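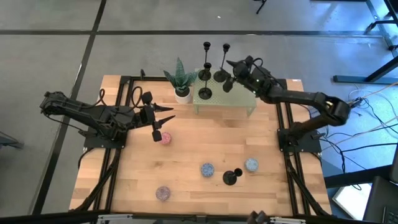 Planning and Budgeting for a Two-Arm Workcell
Project report, Plundside Automation Course
Nhi Lại and Tín Vương

1. What we set out to do

Our project had no robot programming in it, and we loved it anyway! The task was to write an equipment plan for a second two-arm table at Plundside: what to buy, what to share with the table we already use, and in what order. The course gave us a ceiling of $3,000 for everything except the arms themselves, which come out of a different budget. We had until the end of April.

We started out thinking this would be a shopping list. By the second week it had become a plan with three parts – the table and its frame, the things that hold cables and power, and the objects the robots practice on. The third part turned out to be our favorite, and it gets the most space in this report.

2. How we worked

We spent every Tuesday afternoon beside the existing table with a notebook and a tape measure. We wrote down each item that a new table would need on its first day, then went through the list again and crossed out whatever could be shared. Tín handled frame parts and mounting. Nhi handled the small items and all the supplier emails (there were a lot of emails).

For each line we recorded a price, a delivery time and a replacement plan. That last column was Nhi's idea. A bracket gets bought once, but a candle holder can get dropped, and a plan that only covers the first purchase is going to run dry by the middle of the semester.

3. The table and frame

We asked two suppliers for quotes, Praltovetti and Todeo. Praltovetti sells the whole frame as a kit with the wood top already cut. Todeo sells rails, brackets and struts separately, so you do the cutting and drilling yourself. The kit costs $254 more once shipping is added.

We went back and forth on this for days. The separate parts look like a bargain until you count shop hours, and our shop is booked solid in spring. We also worried about getting the mounting plates square, because any error there follows you into everything the arms do. In the end we recommend the kit. Tín still thinks he could have built the other one, and Nhi believes him, but the plan has to work for whoever sets up the table next year.

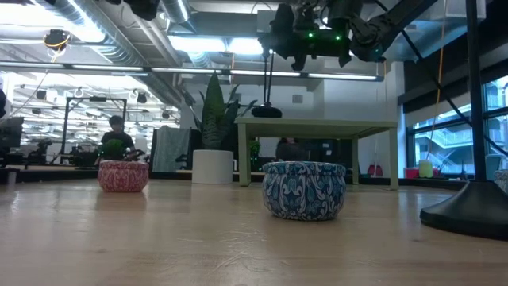

Small items are where we had the most fun. A two-arm table is only as interesting as what you put on it, so we wanted a good spread: things with lids, things with stems, soft things, shiny things, things with busy patterns. Most of them don't need to come from a robotics supplier at all. Kiều, a home goods store a short bus ride away, had nearly everything we were after.

Our shopping rules for this part of the budget:

Buy at least 2 of anything breakable.
Mix sizes within the same shape, so a grasp that works on a big one gets tested on a small one.
Include both patterned and plain surfaces.
Check the widest part against the gripper opening before paying.
Keep the receipt in the project folder, even for tiny purchases.

The gripper rule came from experience. Nhi brought in a lovely bowl from home in the first week, and the fingers couldn't open far enough to get around the rim. It went back home the same day.

4. Lighting, power and cables

We almost forgot this section completely. Cables never look like a purchase, but two arms need power, data and some slack to move, and all of it has to go somewhere safe. We added cable sleeves, a power strip with a proper switch and enough clamps to keep everything off the walkway. We also set money aside for a clip-on light.
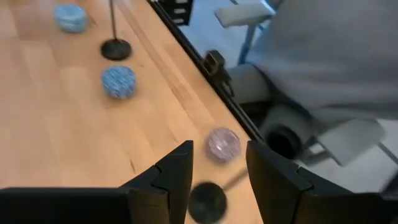

Seating made it onto the list as well. People sit close to the table for long stretches, and Tín pointed out that a chair with adjustable armrests does more for a long afternoon than most of the fancier items we looked at. We put in one new chair and plan to share the rest.

5. Order of purchases

We split the spending into 4 rounds. The frame kit comes first because it takes the longest to ship. Power and cables follow, then small objects, then the chair and light. Roughly a tenth of the total stays unspent as a reserve, mainly for replacing small objects during the first semester.

6. What we would do differently

We would email suppliers in the first week. Praltovetti answered quickly, but Todeo's full quote arrived late and we had to redo our comparison the night before our check-in. We would also agree on one spreadsheet from the start – we had two for a while, with different shipping costs, and merging them ate a whole evening.

We'd both happily do another planning project. The full price table and the supplier quotes are in the project folder, and Nhi has the measurements notebook if next year's group wants it.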